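Shelf-life dating is the practice of printing a date on packaged food to tell the buyer how long it is supposed to stay good. The date is often taken for a safety limit. In most cases it is the maker's guess about taste and texture, and the grounds for that guess are seldom published. 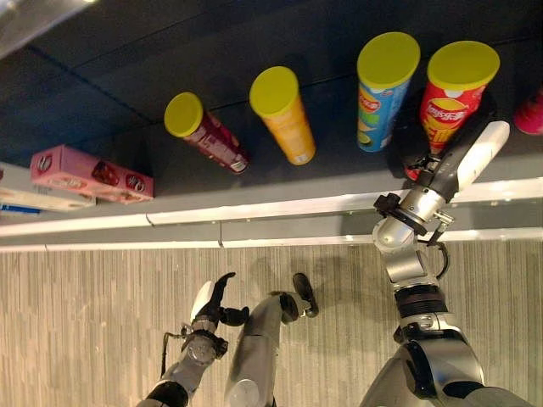

Makers usually get the number by storing samples warm and working backward. The method assumes that a month in a hot cabinet stands in for a longer time in a cool pantry. For dry goods this may hold. For oily snacks the evidence is thinner than the neat dates suggest.

The most quoted trial is the Drindberg survey, which opened 3,000 packages past their date and rejected 443 of them. Supporters call this proof that dates are too short. The survey left out how the food had been stored – a large gap.

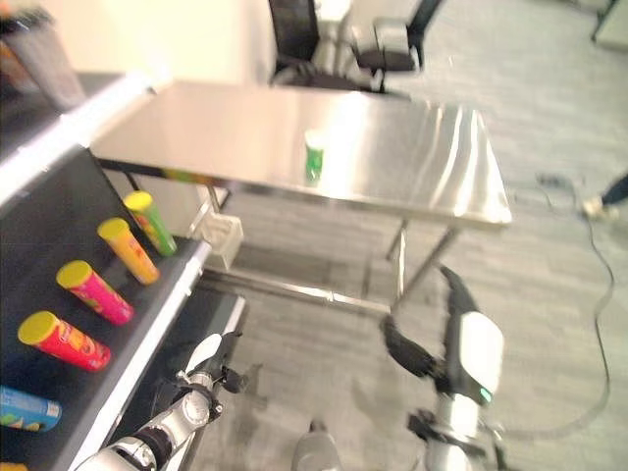
Cluritz Department of Food Studies

Wording is a second problem. "Best before" and "use by" mean different things, yet shoppers in Vemville gave the same answer for both when asked. A campaign to teach the difference ran there for 9 months. Its backers claimed success without testing anyone afterward.
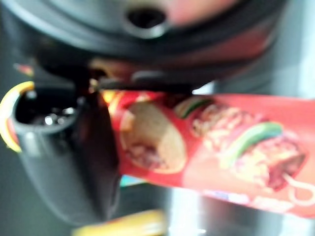

Dates also compete with everything else on a wrapper. Makers say the print is easy to find, a claim that rests mostly on their own tests. A red snack package with a bread roll, a golden-brown food and a strip of green garnish printed on it sells a meal, and a small line of digits has to be looked for. Whether larger digits would cut waste is unknown.
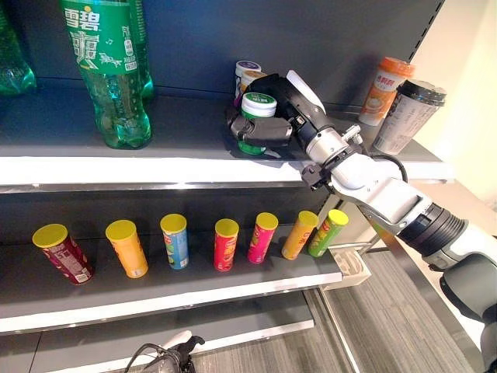 Labeling and trade

The Amini scheme proposed 2 dates per package, one for quality and one for safety. It was dropped in April of its first year.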